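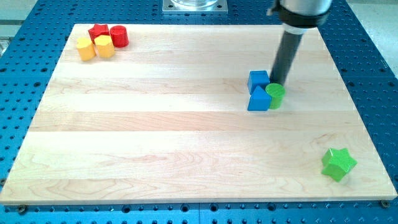 Short Fiction

The Revision

The forecast for Sastelmont was due at five, and at noon the number was still 2.

It had been 2 since spring. It had been 2 the spring before that, when the cannery closed, and again in the fall, when the cannery reopened as a place where you could look at where the cannery had been. I had come to think of it as less a growth rate than a family name.

My employer, the Adodum Institute, covered nineteen small economies that the larger institutes had looked over and politely handed back. Each got a page and a chart. The chart was a line that went along, reached the present, and continued as dots. I was in charge of the dots for Sastelmont. I had been there once, for a conference, and had eaten a very good soup.

At ten past twelve the director leaned into my office and asked whether I was comfortable with 2.

I said I was.

"Valus has 1.9," the director said.

Valus was the bank across the river. They had a whole floor of people and a machine that made foam for the coffee. If Valus had 1.9, then 2 looked reckless, the kind of number put out by someone who had been swayed by soup.

"I could go to 1.9," I said.

"Then we'd look like we copied."

"1.8?"

The director's face did what it does at funerals. A cut of two tenths meant a paragraph on why. A paragraph on why meant a call from the finance ministry of Sastelmont, whose deputy minister cried easily and always called collect.

So I spent the afternoon looking for a reason. I went through cement, freight, and hotel nights. I read the wage survey, which had gone out to 800 households and come back from the ones with strong feelings. I phoned the Huttunen ferry company to ask about truck traffic, and a woman there told me the trucks were fine, why, what had I heard?

I hadn't heard anything, I said.

"Because if you people have heard something," she said, "we'd want to hold off on the second boat."

I told her there was no need to hold off on the boat. She said that was exactly what a person would say. I could hear her covering the phone and telling somebody.

By three the ferry company had put the second boat on hold. By half past, the shipyard had let its welders go home early, and a radio station in Sastelmont was reporting unnamed concerns at a respected institute. I was flattered by respected. I plugged the boat into the model, along with the welders and what the welders would now not be spending on lunch, and the model thought about it and gave me 1.8.

I wrote the paragraph. It cited weakening sentiment in the transport sector.

The director read it standing up and called it some of my best work. The page went out at four fifty-eight, dated Mon 21 September, with the dots bending down very slightly at the end, like someone looking for a dropped key.

At five the phone rang, and the operator asked if I would accept the charges.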